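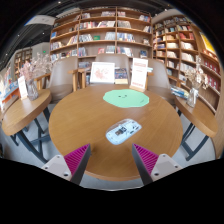 5 Jul 2022, the last page

I have finished the novel. I write this first so that I don't hide it at the bottom of the entry, as I did with the dentist. It has 657 pages, and I read all of them in English, including the letters in small print which the author puts between the chapters and which I was tempted to jump over.

I began it in winter, in the same week when the heating in our building was broken, and I read the first chapters in bed with gloves. In that time I looked up every word. I had a system with pencil dots: one dot for a word I did not know, two dots if I had looked it up before and forgotten it. "Ledger" has two dots on four different pages. After the second part I stopped doing the dots, and from there I read faster and, I think, understood more. In the margin of the last chapter there is only one mark, and it is coffee.

It is the story of a family who keep a ferry on a river called the Sullis, and of the son Gaber, who does not want the ferry. For most of the book I was on his side. Then he sells it without telling his sister Ilo, and I was so angry that I closed the book and did not open it for 16 days. When I came back to it the author had already gone three years forward and Ilo was working in a bakery in another town. I wanted to see the conversation between them, and it is not there. I looked back to check that I had not lost a page.

Fouad Lamrani says this is the best thing in the book. We talked about it this afternoon at Zirside, where we go now instead of his kitchen, because his daughter studies for her exams there and we are too loud. He had finished already in June and was very patient with me, I must say. He only once said "wait until you come to the bridge", and then he was sorry for saying it. He thinks a quarrel which you don't hear is stronger, and that each reader has had such a quarrel at home and can put it in. I said that I pay for the book and the author should write it. He laughed, but I meant it partly.

I have thought about it on the bus home. When I left for this country my brother and I also had a conversation which I could not repeat to anybody now, not because it is secret, only that I don't remember the words. I remember the door and what he was wearing. So perhaps Fouad is right. I will not tell him before next week.

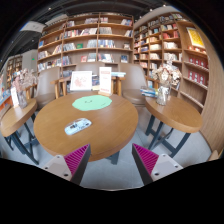
The round table at Zirside, on the café side of the bookshop.

We stayed until they began to bring in the chairs from the pavement. I had mint tea and then a second one, and Fouad had the apple cake, which he says is too dry each time and orders each time.

Some sentences I copied out today so that I have them when the book goes back to the library:

"She counted the coins the way her father had, from the small ones up."

"A river is a poor neighbour but it never moves away."

I am not certain about the second one. In English it sounds wise, but when I put it into my own language at the sink this evening it sounded like something on a calendar. The first one is good in both.

Words I want to keep: mooring, to begrudge, threadbare, slack water. I used "begrudge" to the man at the post office and he did not look surprised, so it must have been correct.

The book is due back on 31 July, and Ismail Soliman has asked to have it before that. I told him he must be quick, and that he should not read the back cover, where they give away the wedding. He reads one chapter at lunch and forgets it by dinner, he told me so himself, but he has promised to try.

For the next one Fouad wants something short. I want another long one. We have agreed that I choose now and he chooses in autumn, and I have already been looking at the shelf by the stairs.

Tomorrow: shirt to the cleaner, ring my mother, buy a pencil, the old one is too short to hold.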